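Search the course notes Go

Brimudness Evening Course: Order at Home
Handout 4 - Boxes with lids

Welcome back, everyone, and do help yourselves to tea. We're on lidded boxes tonight, which I could talk about until the building closes. Find a clear table and a cushion or folded towel to work on - it's kinder to your tabletop and much quieter.

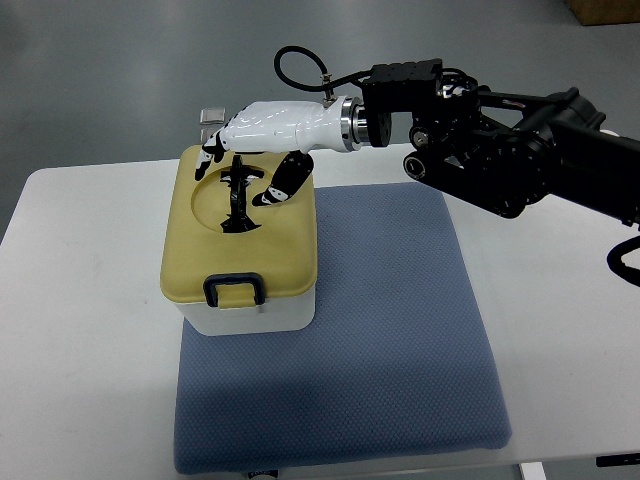
Should I label the lid or the base?
Label the base, so that the name stays with the contents when lids get swapped about.

Pick a box you can lift comfortably when it's full, and fasten the latch before you carry it anywhere, even just across the landing. A bit of tape round a handle makes a perfectly good repair for light things, though I'd still put a hand underneath. 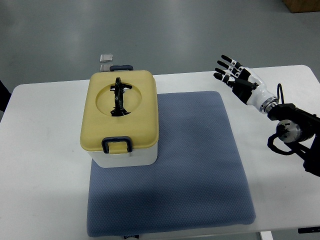 Notes by Boglárka Fekete | Household tutor, Brimudness

For next time, please sort one box at home. Give yourself 20 minutes and stop when they're up, even if you're enjoying it!

Comments

Rachid: Did mine in 15, then spent ages reading old letters.

Prasert: Is the next class still in December?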